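Clangate sim pack, first proper go. Thread, will be bitty, I'm on lunch

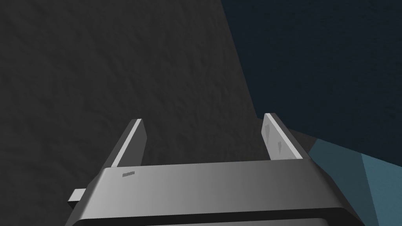

Protwood replied before I'd even got the second post up, asking whether it's worth paying for when there are free gripper models all over the place. Fair question. Trying to answer it below, bear with

So what you get. A two-finger gripper model, a handful of surfaces, a box of plain blocky shapes to pick at, and a licence for one seat. £230 for the year. There's a trial, 2 weeks, no card needed

Install was fine. Docs say ten minutes, took me most of an hour but half of that was my graphics driver being ancient so I won't hold it against them

The wrist view is what I wanted it for. Camera sits behind the hand looking out past the fingers, so you get the back of the palm filling the bottom and the fingers going away from you. Same as I'd mount it on a real one. Most packs give you a nice view from across the room and thats it

Fingers are flat plates, squared off at the ends with a bit of a bevel. Little dark notches on the right hand pad. I like that somebody bothered. Doesn't mean they do anything for grip in the physics, have emailed to ask

There's a small marking on top of the housing too, up on the left. Can't read a word of it at this size. Would be handy to know if it's a proper label texture or just a smudge, because on our real kit I use the label to tell which way up I've bolted the thing on

Surfaces — the dark grey one is bumpy, mottled, bit like rough stone. Good for testing as plain flat colours let your vision code cheat. Mine certainly did. Had a script that was brilliant on a white table and useless on everything else

Against that the blocks are very plain. Teal, flat faces, hard edges. You want mess? You'll be bringing your own meshes in. Import does work, obj files went in first time, anything with lots of small parts I had to simplify

Right the actual test. Fingers open, come down on a block, close, lift, put it somewhere else. 62 goes in a batch, left it running while I did invoices. Logs come out as a plain csv which I am unreasonably pleased about

Drops: mostly on the corners, when it came in at an angle. That matches what I get on the bench so I'm inclined to believe the contact model. Only inclined. Haven't done a proper side by side yet

What I don't like. Closing force is a slider with no units. None!! Goes from "soft" to "firm". Come on

Also shadows are heavy on the right side of the hand with the default light. You can move the light but it goes back where it was each time you reload the file. Reported it, they say its known

Support: Cyprian Grabowska answered my email same afternoon and sent a corrected config without me having to send fourteen screenshots. So that's a plus. No answer on the slider yet mind

Somebody asked by DM how it compares with the Zawadzka one. Zawadzka has far more objects and a proper force readout. It also wants 3,055 for a site licence and won't sell you a single seat, so for a shop our size that's the end of that conversation

If they did a single seat I'd look again

Who's it for then. Small outfits, one arm, someone like me doing the programming in between everything else. If you've got a whole team on this you've probably got something better already

And if you've no arm at all and just want to learn, do the trial and see how far you get in the fortnight. It's plenty to get a pick working. Save your scripts out before it ends, they're plain text so they'll open in anything

To Protwood's point again. The free models are fine for shape. What I was missing with those was the contact stuff, spent days fiddling with friction numbers last winter and never got a lift I trusted. £230 is less than those days cost me

Going to run the same blocks on the real arm over at Marncombe when I can get bench time, same size, same approach angles. Will add the numbers to this thread, drops and all

Edit bc two people asked: yes it runs without a big graphics card. Slow with the bumpy surface on, ok with it off. Turn the shadows down frist, that made the most difference for me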